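# How do I get old fake flowers clean without wrecking them?

**Posted by marzipan_lid – January 11, 2021**

Hi all. I inherited my aunt's artificial flowers when she moved into a smaller apartment, and I mean ALL of them. Three big storage tubs. She did the table arrangements for her church hall for years and never threw a stem away. Some of them are really nice, the heavy kind with wire inside, and some are the cheap bunches you get at the craft store in May when everybody's getting married.

They're filthy. It isn't loose dust either. I think they hung near the kitchen for a long time because the dust has turned into a kind of brown fuzz that you can't shake off. I tried one of the cheap roses under the kitchen faucet and the red came off on my hands and all over the sink, and when it dried the petals had gone stiff and see-through at the edges. So now I'm scared to touch the good ones.

What I'd like to know:

- Is there a way to tell which ones can get wet?
- Does the salt-in-a-bag thing work or is that just one of those internet tips?
- Can you fix leaves that have been squashed flat in a tub for ten years?

I also have a bottle of spray called Prileo that came in one of the tubs, half full, no directions left on the label. Does anybody know it? I don't want to spray it on anything until I hear from somebody who's used it.

I'm hoping to have a couple of vases done for my mom's living room, so I'm not in a giant hurry, but I'd like the tubs out of my hallway. Thanks!!

---

**onionskin_jo**

Salt works. Big paper bag, cup of salt, flowers in head first, fold the top over, shake. I did my whole mantel that way.

Don't use the hair dryer on hot like some people say, mine melted.

---

**Umut Ekinci**

I did window displays for a furniture store for a long time, so I've washed more fake flowers than I'd like to admit. Let me go through your stuff in a different order than you asked it, because the wet question depends on what they're made of.

Pick one leaf or petal per type, somewhere at the back, and wet a cotton swab. Press it on for a slow count of 27 (that's just how long my old boss made us do it, I've never dared change it) and then look at the swab. Color on the swab means that flower never goes in water, full stop. No color, rub a bit harder and look again. Reds, purples and that dark burgundy are the worst. Greens are usually fine, but test them anyway, because I once had a whole box of ivy turn a bucket the color of pea soup.

As a general thing:

- **Plastic or rubbery** (the ones that feel like a garden hose, or a bit like real skin): wash them. Lukewarm water, a few drops of dish soap, swish, rinse, hang upside down over the tub. They can take a soft toothbrush too.
- **Polyester fabric**: usually OK with a quick dip if the swab came out clean. Don't soak. The glue that holds the petals to the center is what goes first, and then you're picking up petals with tweezers.
- **Real silk, paper, anything that feels like a shirt or a coffee filter**: dry only. Soft brush, patience, a podcast.
- **Foam**: a cool hair dryer and a makeup sponge. Foam berries and pods hold water like you wouldn't believe and then the wire in them rusts.

Your red rose sounds like cheap fabric with sizing in it, the starchy stuff that gives petals their shape. Water takes the sizing out and it dries wherever it feels like. I don't think you did anything wrong, that rose was always going to do that.

**The salt.** It does work on dry dust. Jo's right about that. For what you've got, the brown fuzz, I wouldn't expect much. That's kitchen grease with dust stuck in it and salt just rattles past. You need something that cuts grease. For the washable ones dish soap is plenty. For the dry-only ones I put a little rubbing alcohol on a rag (barely damp!) and dab. Test first, same spot as before. Open a window too, please, I got a headache the first time and felt sick till dinner.

One more thing on salt: use table salt and not the coarse kind, and shake the flowers out OUTSIDE. I shook mine over a rug once and I was walking on it for a month.

**Prileo** – I don't know that one, sorry. We had Pliter at the store, which came in a 470 ml bottle and smelled like oranges, and it was OK on plastic and left spots on fabric. If your bottle has no directions left I'd leave it alone. You don't know how old it is.

**Squashed leaves.** Yes! This is the satisfying part. Steam. If you have a clothes steamer, hold it back about the length of your forearm and go over the leaf until it softens, then shape it with your fingers and hold it there till it cools. Wear a glove. A kettle works but you need a third hand. For the plastic ones, dunk the leaf end in hot tap water (not boiling), bend it how you want it and then run it under cold. Long strappy leaves I wrap loosely around a broom handle while they're warm and they come out with a nice curve.

If there's wire in the stem, straighten that first, from the bottom up, with your thumbs. Don't yank it over a table edge like I used to, it kinks and you'll see the kink forever.

Sorting matters more than people think. I once priced out a job of 237 stems and the washing was the quick half of it, the sorting took an afternoon and most of the next morning. Spread everything flat on the biggest table you've got, keep stems running the same way so the leaves don't hook on each other, and pull out anything with a cracked pod or a bare wire end. Those go in the "vase filler" pile, way down where no one looks.

For storage afterward, skip the tubs if you can. Long flat boxes, tissue between layers, heads all at one end. I had good luck with Grakira boxes but any under-bed box will do. If you have to stand them up, a tall bucket is better than lying on the bottom of a heap.

Adding a couple of pictures:

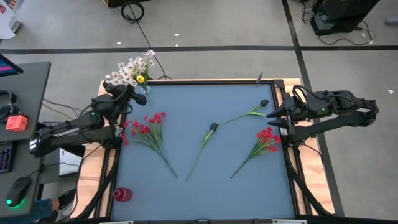
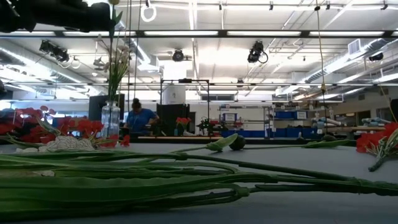
*Four stems spread out in the first one, and leaves and pods closer up in the second.*

Look at the pods on yours before you wash, by the way. If you press one with your thumbnail and it dents and stays dented, it's foam, keep it dry. If it's hard, into the soapy water it goes.

---

**marzipan_lid**

Oh this is so helpful, thank you both. I did the swab test on nine kinds last night and only the reds and one purple thing bled. The big leaves are all rubbery so they're going in the bathtub. Prileo is going to the hazardous waste drop-off with my old paint.

Umut, one follow-up – some of the stems have green tape that's gone sticky. Do I peel it or cover it?

---

**Umut Ekinci**

Peel it if it comes off easy, and wipe the wire with a little alcohol. If it's fighting you, leave it and wrap fresh floral tape right over the top. Stretch the tape as you go or it won't grab. Start just under the flower and work down.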